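Workshop tips: sharing a bench with a pair of robot arms

I've had a lot of messages since I mentioned that half my bench work now goes through two robot arms, and most of them ask the same thing: what do you do all day, then? Tidy, mainly! I used to cap and sort bottles by hand at Hedholm and my thumbs knew all about it by dinnertime. Now I set out the parts, watch, put things back where they belong and write down what went wrong. It's a different sort of tired.

So, a few things I've picked up (some from Ryota Hosoda on the next bench, who is far neater than me).

Put the bottles you aren't working on up on a little shelf at the back. Any offcut of board with legs will do. It keeps the middle of the table free, and you can see all the labels at a glance without leaning over.

Keep loose caps in a shallow tray until you need them. I still forget this and end up with them all over the table. White caps on pale wood are a pain to spot, so if you can choose your colours, choose bright ones.

Clamp the table frame down and check the clamps every morning. I do mine before the kettle goes on. We had a wobble in January that cost me 2 days of starting over, and it was one loose clamp the whole time.

Leave slack in the cables near the joints, more than looks sensible, and fasten the rest well out of the way. Striped mats on the floor are worth every penny for visitors, who will walk straight up to the table with a mug of tea.

Have one thing on the bench that isn't work. Boris Vrabec gave me grief for bringing a plant in, but he waters it when I'm off.

Now the bit people really want to know. Did it change the job? Yes, and I won't pretend I liked it at first. There are 29 of us on the floor and we were all asked to learn the arms, which meant evenings with a manual for those of us who can't set a video recorder. Nobody on my shift has been let go, but the quick-handed people lost the thing they were proud of, and I'd like managers to think about that. Ask them to teach the setting out. They know how a cap wants to sit on its thread, and it shows in how they lay a table.

More on drawer labels next time, once I've found mine.
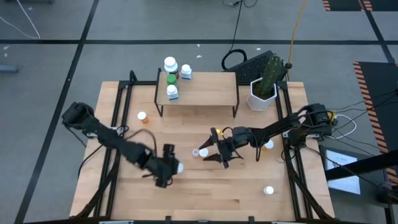 My bench with both arms over the table, caps everywhere as usual, and the cactus at the back.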